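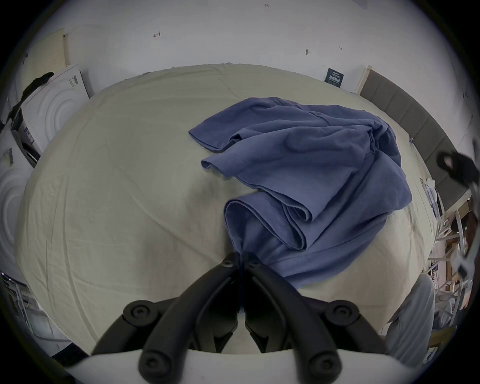 Re: [gurkham-list] Folding episodes, what counts as one

On Wednesday the Edero site wrote:

> We're at 3,699 shirt episodes and our reviewers
> keep disagreeing about where one begins. Some start
> the clip when the fingers close on the fabric, some
> when the shirt lands on the bed. Also, do we keep
> the ones where the operator grabs a bad spot, lets
> go and grabs again? We've been tossing them and it
> hurts. And can we please stop using the blue-grey
> shirt.

Taking these in the order of how much trouble they'll get me into.

Start the clip before the hand moves. I know it makes for dull viewing. But the model has to learn to pick a spot on a crumpled shirt, and if the clip opens with the tips already pinching a fold, the picking has been done for it. Mosoti trained on tightly trimmed clips in January and got a policy that was superb at holding shirts it had already been handed. Give it 2 seconds of lead-in and leave the trimming script alone.

Keep the regrabs. Tag them "regrab" in the notes column and move on. A person folding laundry misses the hem all the time and doesn't throw out the shirt. What I'd still toss is anything where the operator reaches in with a bare hand to help, however tenderly it was done.

As for the blue-grey shirt, no. It's soft, it bunches into a lump, and the sleeves end up wherever they like, so it's doing its job. You may rotate it with others. We have 13 garments on the approved sheet and I count 14 in your upload, so one of you is folding something personal. Please either add it to the sheet or wear it.

Two smaller things. Crumple the shirt again between episodes, and I mean properly. Half of one batch opens with a garment that has plainly been folded a moment ago and then poked. And move it around the bed. If it always lands in the same place, the model will learn the place.

Primness (the scoring tool, for anyone new) still marks a fold down for a crooked sleeve and gives full credit to a neat ball. A fix is promised. Until then, score by eye.

Comments (3)

"It's my shirt. I'll add it to the sheet."

"Does the lead-in rule apply to towels? Ours are mostly lead-in as it is."

"Seconding the neat ball problem. Our best score is a ball."

Contact the list owner | © Gurkham list archive | Back to top

This site uses cookies to remember your reading preferences. Accept / Decline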